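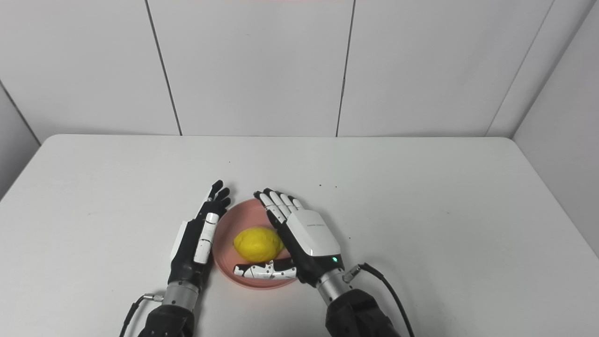 A lemon on one of the pink plates, white table.

The Preniveo open day was held in the long building behind the bus depot, and I went mainly for the tableware. Entry was free and parking was 2 euros, paid in coins at the gate.

The first room had the plates. They are pressed, dried and glazed on site, and the salmon pink is the colour they sell most of. The rim is raised a little, enough to stop a piece of fruit rolling off, and the glaze catches the ceiling lights. Seconds were stacked by the door at a lower price. I bought four and a bowl.

Gervasio Domínguez led the tour of the drying room. He has worked there for 30 years and spoke mostly about clay, which comes in by lorry and has to stand before it is used. The kiln takes 544 plates at a time and was switched off for the visit, so we could walk right up to the door. A man in our group asked about lead in the glaze. There is none, and the test certificate hangs in the corridor.

Upstairs was given over to guests. Wieser had linen, mostly tea towels and aprons. Gemovetti brought citrus from their own groves, and their lemons were the proper sort, oval with a pointed tip and a slightly bumpy peel. They were selling marmalade too – the bitter one is better than the sweet. Jikex had a stand for kitchen scales but it was packed up by the time I got there.

Lunch was soup and bread in the canteen. There are 80 seats and all of them were taken at one o'clock, so go early or wait until two. The toilets are on the ground floor only, and the stairs are steep.

The next open day is in December. The shop by the gate keeps its normal hours until then, closed for lunch.

Comments

marta_k
Do the pink plates go in the dishwasher?

potsandpans
Mine have been in the dishwasher for two years and look the same as when I bought them.

Ivor
We queued a long time for the soup. Good bread though. Did anyone see bowls in the green?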